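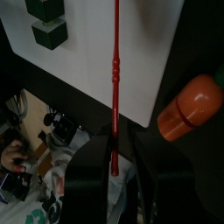 Mesa blanca con dos cubos verde oscuro, varilla roja con anillos y zanahoria naranja de plástico.

Cómo limpiar y clasificar piezas pequeñas de juego

Material: un paño de microfibra, un cepillo de cerdas blandas, jabón neutro, 3 bandejas y una superficie lisa de color claro. Sobre blanco se localizan antes las piezas oscuras y los restos de suciedad.

1. Vacíe la caja por tandas y separe las piezas por forma: bloques, varillas y figuras. El color no sirve como primer criterio.

2. Desmonte las figuras que se dividan en dos mitades. En una zanahoria con surco central, compruebe primero si se abre; si no cede con un giro suave, no haga palanca.

3. Limpie las varillas en sentido longitudinal. En los tramos con anillos – donde se acumula el polvo – use el cepillo, con 200 ml de agua tibia y unas gotas de jabón.

4. Pase el paño por las seis caras de cada cubo. Los acabados mates se frotan sin presión.

5. Seque todo y espere una hora antes de cerrar mitades o cajas.

6. Guarde las varillas tumbadas, en una bandeja más larga que la pieza mayor, y los cubos apilados en dos alturas como máximo.

Repita la limpieza cada mes. Las piezas agrietadas se retiran.

Texto: Santino Echeverría. Revisado en septiembre.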